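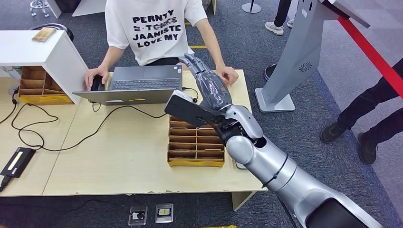
Table work at Pudville – right hand up over the slot tray, laptop open

Filed under: Arms & Humanoids / Faults, Near Misses

4 min read

**Right arm moved on reconnect, no command sent**

slotfiller
Need eyes on this, we're down until I can explain it. Upper body humanoid on a Viltach controller, doing card pick and place into the wooden slot organizers. 2nd June, late in the shift. Hand stops upright in mid air, operator console says link lost. Fine, seen that before. Person at the laptop restarts the bridge. Link comes back and the arm goes straight to its last queued pose. No countdown, no prompt. Elbow swung out over the table pretty quick. No contact, but a hand was on the tabletop close to it.

Watchdog is set to 200 ms. It tripped ok. It's the coming back that's the problem. Log shows 6 stale targets still in the buffer after the drop. Anybody else seen Viltach keep its queue thru a link loss?

grmbl_servo
Yes. Queue flush on fault is off by default on the older firmware. Look for it under motion, not under safety, took me most of a day to find.

tannerk
Before you go down the firmware hole, what's with the cabling? Loose black leads looping all over the table and one going to a power bank. If anything on the link path runs off that bank there's your dropout.

slotfiller
Bank only feeds the little network adapter. Light strip on it was lit the whole time.

tannerk
Lit doesn't mean it isn't dipping. Swap it for a wall supply and see if the link losses stop. Also tape those cables down, one elbow sweep and the laptop's on the carpet.

grmbl_servo
Disagree that it matters here. Link drops happen. Radio, cable, somebody's foot, whatever. Arm has to be safe when it drops AND when it comes back. Fixing the bank just makes the bad thing rarer and then everyone forgets about it.

tannerk
Didn't say don't fix the queue. Said fix both. Rarer is still good

mosspit
ok but why is anyone sitting inside reach with the drives enabled. You've got a barrier over on one side and then a person leaning on the table with a palm flat next to the fingers. That's your near miss right there. Firmware is second.

slotfiller
Drives were meant to be held. Console said HOLD. We work up close to reset the organizers and edit the task file, always have. Looks like HOLD in our build only means no new targets, brakes don't come on. I did not know that and I should of.

mosspit
So HOLD isn't a safe state and people have been treating it like one. Print that and stick it on the laptop.

Shobha Devadiga
I wrote the procedure at Jerkstead after ours did nearly the same thing in January. What we changed:

– drives off at the button before anyone reaches over the table. Screen state doesn't count
– queue cleared on any link loss, and the first move after that needs a key press from the operator
– speed cap on the first move
– laptop goes to the far end, out of elbow range

Costs us time every reset. People complained for a week.

grmbl_servo
Speed cap on first move is a good one. Stealing it.

boltcutter_jen
Does the plastic over the hand do anything to the wrist readings? We bagged ours in clear film and it kept snagging, torque limit tripped and everyone blamed comms. Just asking, the one here is pretty crinkled.

slotfiller
Checked, wrist torque is flat right up to the stop. So not that. Will pull the bag anyway and run without.

boltcutter_jen
k. Worth ruling out

slotfiller
Update. Pulled the link on purpose with the room clear, nobody near the table. Queue flush off: arm jumped on reconnect, 4 tries out of 4. Flush on: sat still every time. Then ran 36 minutes on a wall supply, no dropouts, but thats too short to say the bank was the cause.

tannerk
I'd still say it was the bank.

grmbl_servo
And I'd still say it doesn't matter lol

mosspit
What about the HOLD thing tho

slotfiller
Ticket is in with Mbwambo, they did our console. Asked for the label to be changed to QUEUE PAUSED. Until then it's drives off at the button, every reset, and the laptop moves tomorrow. Log is going up once I've trimmed it, file is huge.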